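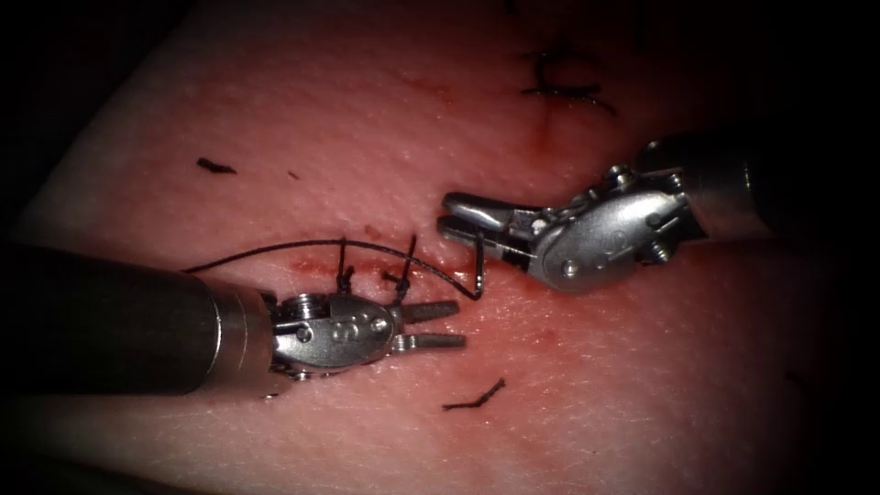 Suturing station, Falik open day: right instrument holding the thread, left jaws open.

Share 4 | Comments 2

How to follow the suturing demonstration at the Falik open day

The station runs interrupted sutures on a practice tissue pad with two robot arms. These notes cover one stitch and are meant to be read at the viewing monitor in the Ezeani building.

1. Find the incision in the centre of the monitor. The pad is reused between sessions, so ignore older work near the margin.

2. Locate the needle before anything else. It is small and the monitor flattens depth – watch the jaws that grip it and the curve becomes easier to pick out.
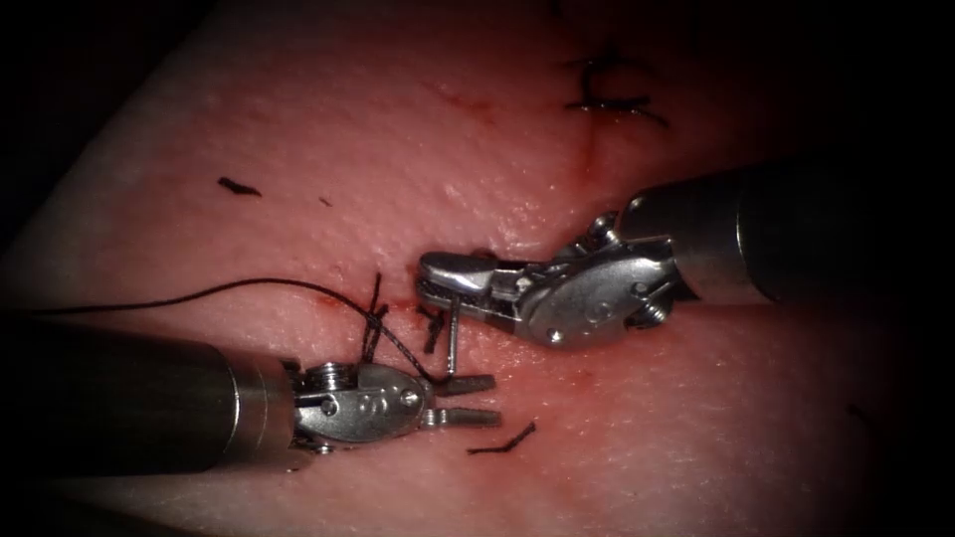 3. Follow the needle through both wound edges. The entry and exit points should sit the same distance from the cut. The operator then draws the thread through until a short tail is left.

4. Watch the knot. The long end is wrapped over the open jaws, which take the tail and pull it through. Throws alternate in direction. Both ends are then cut.

5. Check the spacing before the next bite. A finished stitch should bring the edges together without puckering. 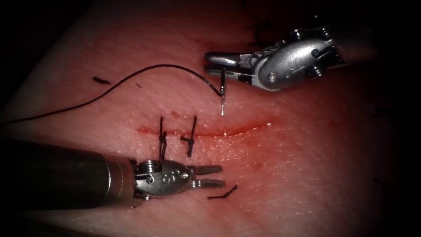

Two stitches placed, with the right-hand part of the incision still unclosed.

Visitors may try the Plokis trainer next door after the demonstration. Closed shoes are required and bags go on the rack at the entrance.

Comments (2)

estska_fan: Is the trainer open to high school students?

northbench: Step 4 was hard to follow from the back row. Sit on the left if you can.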